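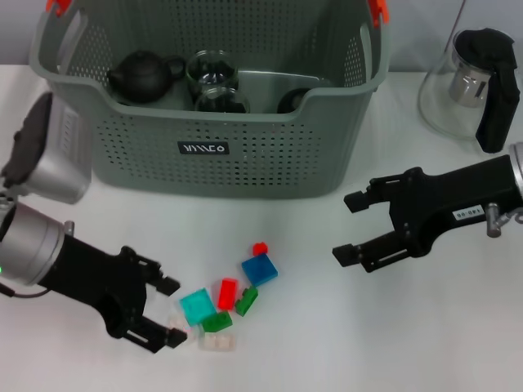
Tuesday, block pickup, station 4

Posted by Daithí Corrigan, Bremirance bench notebook

We use cookies to remember your login and display settings. Accept / Manage

Target for the block task is 400 demos. The number came from the Mustonen plan and I still haven't seen an argument for it. The last set had 1126 and the policy trained on it went for the basket handles whenever the blocks were close together. More of the same would have given us a policy that loved handles even more.

So, variety first. Small toy blocks in a loose cluster, mixed colors, a few of them see-through. The clear ones on a white tabletop are the part I expect to hurt. I have trouble picking them out in the head view myself, and I know where I put them. Broven's notes say the depth channel "handles transparent parts acceptably." I'd like to see the plot.

The basket stays on the table with the kitchen stuff in it (teapot, jars, the flat lid or tray) and the glass kettle stands outside it. Bendar wanted a bare table for the first batch. I said no. A bare table teaches the arms about bare tables.

Start-of-episode rules, as of this morning:
- both grippers open before recording starts
- blocks dropped by hand, never arranged
- if a block lands under a finger, leave it
- operator doesn't talk to the other operator during a take

Threw out 26 episodes from the earlier batch. Most had the operator pausing to think, and the pauses get learned. Somebody will say we can trim them automatically. We tried that in June and the trimmer ate the grasps.

Wrist view is my other complaint. With the gripper down beside the basket, the side wall takes up the left of the picture and the arm takes up most of the right. All those perforations with light coming through make a strong texture, and I suspect the network is reading its position off the holes. Move the basket a hand's width and we'll find out. There's also glass showing through the handle cutout, which I don't trust at all.

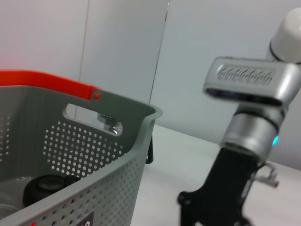 To do before the next batch

- shift the basket between episodes, write down where it went
- train once with the wrist view masked and compare; if the score doesn't drop, we've been storing it for nothing
- separate tally for clear blocks, don't let them hide in the average
- ask Mustonen again where 400 comes from

Recent entries
Gripper pads, second set
Why the trimmer is off
Broven depth notes, with my comments
Station 4 lighting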